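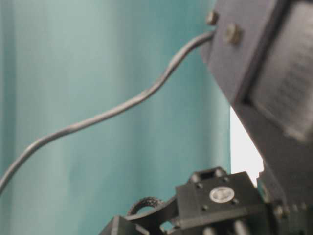
**Stekance: A Two-Arm Bench for Sorting Rolls of Tape**
Final report, second-year design project
Bendlow Shared Workshop

## 1. Purpose of the project

The Stekance project set out to build a two-arm bench that can pick up rolls of adhesive tape from a work surface and place them in a tray. The work was carried out at the Bendlow Shared Workshop between September and April, during the evening hours that the workshop sets aside for student groups. This report covers the design of the grippers, the layout of the bench, the test procedure, and the results obtained. It also lists the work that remains.

Tape rolls were chosen as the test object after a short review of items commonly found in a shared workshop. A roll can be held in more than one way. One finger may enter the center hole while the other presses on the outside, or both fingers may close on the outer surface. The rolls are cheap, they do not break when dropped, and they come in strong colors that are easy for a camera to tell apart. They also vary in width and in the size of the core, so a gripper that handles one roll well may fail on the next.

The original proposal called for a single arm. The second arm was added in November, when the group found that many rolls came to rest close to the edge of the reachable area and could not be approached at a useful angle from one side.

## 2. Budget

The project was allowed a total of $2565 from the department equipment fund. Any single purchase of $500 or more required a separate written request, with a review period of several weeks. The group planned its orders to stay below that limit where possible. The motor control unit, a Rebelo board bought second-hand, was the largest single item at $499.

Fasteners, bearings, and guide rods were ordered from Sosell. Two of these orders arrived incomplete, and the missing parts delayed assembly of the second gripper until after the winter break. Filament and printing time were provided by the workshop at no charge. The group recommends that future projects place a full parts order before the end of October, including spare screws in every size used.

## 3. Mechanical design

### 3.1 Arms

Both arms were built from parts of an earlier student project, with new brackets at the wrist. The arms are mounted on opposite sides of the bench and face each other across the work surface. Their working areas overlap in the middle, and the tray is placed within the overlap so that either arm can reach it.

Cable routing took more time than expected. In the first version the cable was tied tightly to each link, and it pulled at the connector whenever the wrist turned past a quarter of a revolution. The final version leaves a free length of cable between the upper link and the wrist. The free length must be checked before each session: if it is too short the connector works loose, and if it is too long the cable can catch on the opposite arm.

### 3.2 Grippers

The two arms do not carry the same fingers. The left arm has a printed lattice finger paired with a flat-ended finger. The lattice finger was designed to enter the core of a roll and to bend slightly under load. The right arm has a pair of long fingers that taper to a point. These were intended for narrow objects and for reaching between rolls that lie close together.

The decision to keep two designs was made late. The group had planned to select one and fit it to both arms, but bench tests showed that each did well on different tasks. The lattice finger held rolls with a large core securely and often slipped out of a damaged one. The pointed fingers closed well on thin edges but tended to turn a heavy roll around its own axis while lifting it.

The housing of the gripper was printed in several sections joined by hex-socket screws set into counterbores. An earlier version used smaller screws threaded directly into the plastic. The threads wore out after repeated disassembly, and the housing was redesigned in January.

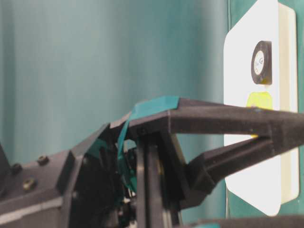 *Figure 1. Printed gripper with its fingers at the edge of a white panel.*

### 3.3 Changes made during assembly

Several changes were made without a full redesign:

- The finger tips were sanded to a shallow angle where they meet, after the first pair touched only at the outer corner.
- Washers were added under the wrist bracket of the left arm. The bracket had been printed slightly too thin and could be moved by hand when fully tightened.
- The closing speed was lowered by half for the last part of the stroke. This change lengthened each cycle but greatly reduced the number of rolls pushed away before contact.
- The home position of the right arm was moved back toward its own side, so that the left arm could reach the full length of the tray.

The group did not keep dated drawings for all of these changes. The current model files match the hardware except for the wrist bracket, where the washers are not shown. Anyone printing a new bracket should measure the assembled part first.

## 4. Work surface and objects

The bench is covered with a plain teal cloth. A bare tabletop was used in the first month, and rolls that landed on edge often traveled out of reach. The cloth slows them down and also protects the finger tips when an arm is lowered too far. It has one clear disadvantage. Folds in the cloth change the height of the surface by a small amount, enough to affect a grasp that depends on the lower finger passing under the object. Operators were asked to smooth the cloth by hand before each trial.

A white plastic tray with rounded corners serves as the target. Its sloped walls help to guide a roll that is released slightly off position. The same walls also limit how low a gripper can travel when it approaches from the side, and a number of early failures came from a finger meeting the rim before the roll was fully released.

The set of rolls was kept the same for all of the reported trials. It includes a teal roll close in color to the cloth. The group considered removing it from the set but kept it as a difficult case.

## 5. Test procedure

Each trial began with both arms in the home position. An operator arranged the rolls on the cloth according to a printed layout, left the marked area, and started the program. A trial ended when every roll was in the tray, when an arm stopped on a fault, or when the operator pressed the stop button. A roll was recorded as placed only if it lay flat inside the tray after the gripper had opened and moved away.

The main series consisted of 20 trials, carried out with the overhead lights on and the window blinds closed. Before the series, each gripper was opened and closed without load for up to 500 cycles to expose loose fasteners. One screw on the left wrist backed out during this check and was refitted with thread-locking compound.

Safety rules followed the standard workshop sheet. Two members were present whenever the arms were powered, and one of them kept a hand near the stop button at all times. No member reached into the overlap area while the motors were enabled – this rule applied even when the program was paused.

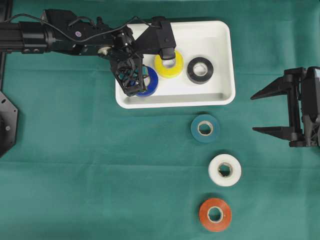

One reader of the draft asked whether the second arm had been worth its cost, given that the left arm appeared to do most of the placing, and suggested that a turntable under the tray would have solved the reach problem with fewer parts to maintain. The group discussed this point at length. A turntable would be simpler, and it would remove the risk of contact between the arms. It would not help with rolls that come to rest outside the tray at a poor angle, and those cases were the reason for adding the second arm. The group accepts that a direct comparison was not made and that the question remains open.

## 6. Results

Most trials in the main series ended with all of the rolls in the tray. The remaining trials ended early, usually on a motor fault raised by the Rebelo board when a finger pressed down on the rim. Failures were more common toward the end of a trial, when the tray already held several rolls and there was less free space for the fingers to open.

The following observations were made repeatedly and are considered reliable:

1. Grasping through the core gave a more accurate placement than grasping from the outside.
2. Rolls with a dented or rough core required a second attempt more often than rolls with a clean core.
3. The teal roll was sometimes missed by the vision program. When it was found, it was handled as well as the others.
4. Lighting from the side had a greater effect on detection than the overall brightness of the room.

The two arms were never allowed to enter the overlap area at the same moment. The program holds one arm until the other has left. This makes the bench slow, and a person can fill the tray in a fraction of the time. The group regards the waiting rule as necessary until a reliable method of avoiding contact has been tested.

## 7. Remaining work

The bench will stay at Bendlow through the summer and will be available to other student groups. The wrist bracket should be reprinted at the correct thickness and the washers removed. The cloth should be fixed at the edges of the bench, preferably with clamps that can be released for washing. A set of flat-ended fingers for the right arm has been drawn but not printed.

The control program, the model files, and the printed layouts are stored in the Stekance folder on the workshop computer. The parts list in the same folder includes the Sosell order codes. The code for the shorter guide rods is no longer valid, and a replacement length had not been confirmed when this report was submitted.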